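Countertop sealing, how often do you do it?
Firden Home Board > Kitchens and Baths

tamsel_k
Posted 23 May 2022
Hello all. We moved into our house in October and the kitchen has a granite counter from the former owner. I do not know when it was last sealed. The shop in Condameck told me every year, my brother in law told me never. I bought a bottle of Drisurach stone sealer but I did not open it yet. What is your practice?

oldgrout
Do the water test first. Put a spoon of water on the stone and leave it. If the place becomes dark, the stone is drinking and you seal. If it stays the same color, return the bottle and buy yourself something nice.

mirelle8
I don't agree with waiting for the dark spot. By this time oil can go in too, and oil is much harder to take out than water. I seal every year before the holidays and in 8 years I have no stain.

oldgrout
You have no stain, but you also don't know if you would have one without sealer. My counter is from Pollock, very dense black stone, and the sealer only sat on top and left a haze. I was rubbing it for 2 evenings.

mirelle8
Then you left it too long before wiping. On the bottle it is written clearly.

oldgrout
I wiped when the bottle said. Dense stone doesn't take it, this is all I am saying.
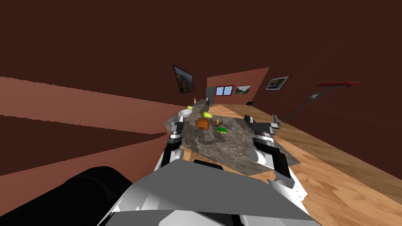
tamsel_k
Should I clean the counter with vinegar before I do the test?

bessarn
Use only warm water with a little dish soap, and let the stone dry overnight. Vinegar can make the polish dull, especially if there is some marble in the slab and you were told it is granite.

tamsel_k
Thank you, I was close to using vinegar. A company offered to come and seal everything for 259 dollars. Is it a normal price?

mirelle8
For one kitchen it is too much, in my opinion. My bottle cost 40 and it is still half full.

bessarn
It depends if they also polish. Ask them to write what is included. And test near the sink and near the stove separately, the result can be different.

tamsel_k
I did the test now. Near the stove nothing changed, near the sink it became dark quite fast. So I will seal only the sink side first and look how it goes.

oldgrout
Good plan. Wipe it early!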